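Simulation runs paused for nine days after collision fault in table-clearing task

The table-clearing runs are back on as of this week, with a changed collision check and a new rule about who can edit the object library. The pause started in September and cost us more machine time than anyone wanted. Several people in other groups asked what went on, so this item sets it out in order.

The task is the one most of you have seen at the monthly demo. A simulated arm works at a dining table set with dishes, cutlery and a few odd objects, and has to move named items into an open container without knocking over the rest. We use it to train and test the grasp planner, Fasar, before anything goes near the real arm in the Villanueva lab. A policy that does well in simulation gets a supervised trial on the hardware, at reduced speed, with a person on the stop button.

The first sign of trouble came from the hardware side. Lilibeth Estrella was supervising a trial of a policy that had scored very well over the previous month. The arm came down toward a serving knife lying flat on the table and kept pressing after the fingers had reached the wood. The force limit tripped and the arm stopped, as it should. She reset it, lowered the speed again and got the same result on the second try. She ended the session there and wrote it up as a safety report. Nobody was inside the fence either time. The finger pads were replaced and the mount was inspected and found to be fine.

The policy was pulled the same afternoon. Kristine Buenaventura then went back through the simulation logs to see if the behavior had been there all along. It had. In 22 of the 200 evaluation episodes she checked, the fingertips had passed below the surface of the table by several millimeters during a low grasp. The simulator had not reported a contact in any of them, so the episodes had been scored as clean.

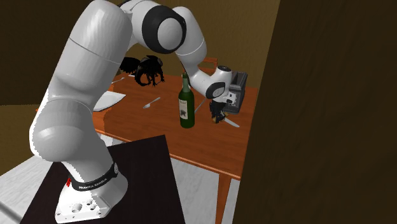
Low approach at the right end of the table in the dining layout, with the hand near the knife and the open container.

The cause was in the table model. Over the summer the tables in the library were replaced with better-looking ones that have a raised rim along the front edge. Each object in the library has two parts: the mesh that gets drawn, and a simpler collision shape that the physics uses. The new table had been exported with the drawn top in the right place and the collision top slightly too low. Objects on it were not affected in any way you would notice. The placement script sets them at the height of the drawn surface and then holds them fixed until the arm touches them, so they never had a chance to settle.

That left a thin layer in which the fingers could go down through the visible wood with no penalty. The policy found it useful. Flat items such as knives, forks and spoons are hard to pick up because there is so little to close on, and coming in from slightly below the surface makes it easy. Scores on flat cutlery went up sharply after the new table came in. We put that down to the longer training schedule, which had started at almost the same time. Looking back, the jump was too large and should have been questioned.

Taller objects hid the problem in the averages. A bottle can be gripped well above the table, so those grasps were never affected, and they looked the same before and after the swap. Only when Kristine sorted the results by object height did the pattern show.

There was a second fault that made the first one harder to catch. The nightly check, Skedell, is supposed to compare every collision shape with its drawn mesh and flag any difference over a set limit. It did flag the table. The warning went into a log along with 675 others, nearly all of them about decorative objects with complicated outlines, where a loose collision shape is expected and does no harm. The log had not been read closely in a long time, and there was no separate level for surfaces that the arm works against.

The following changes are now in place.

Collision shapes for tables, shelves, counters and containers have been checked by hand. The dining table was corrected, and one shelf unit with a smaller error was corrected along with it.

Skedell now treats work surfaces as their own class. A mismatch on one of them stops the build.

Objects are released and allowed to settle for a short time at the start of each episode. If anything drops or tips, the episode is thrown out and the object is listed for review.

Each run now reports the lowest point reached by the fingertips, measured against the drawn surface. The number is shown beside the success rate on the results page.

Changes to the object library need a second reviewer. Imelda Policarpio will handle tables and furniture and Chiyo Ogura will handle everything else. Please send requests through the library queue and not by direct message.

Policies trained between the table swap and the pause should not be used on hardware. There are 21 of them. They have been moved to a separate folder and marked, and the loader on the lab machine will refuse them. If you have a local copy, delete it. If you have published internal numbers from any of these runs, Kristine can tell you whether the flat-object results need to be withdrawn. Results on taller objects appear to hold up, but please wait for the reruns before quoting them.

Retraining on the corrected table has begun. Early scores on cutlery are a good deal lower than before, and close to what we had in the spring. Cempaka Pattinasarany is trying an approach in which the arm slides a flat item to the table edge before gripping it. The raised rim on the new table gets in the way of this, so she is testing it on both the old and new models.

Hardware trials will resume with bottles and other upright objects only. Flat objects stay off the list until a retrained policy has gone through a full evaluation with the new fingertip measure and Lilibeth has signed off on it. The force limit on the lab arm stays at its current setting.

The full incident report is in the Trerora project folder, with Kristine's episode list attached. Questions about the report go to her. Questions about lab access go to Lilibeth.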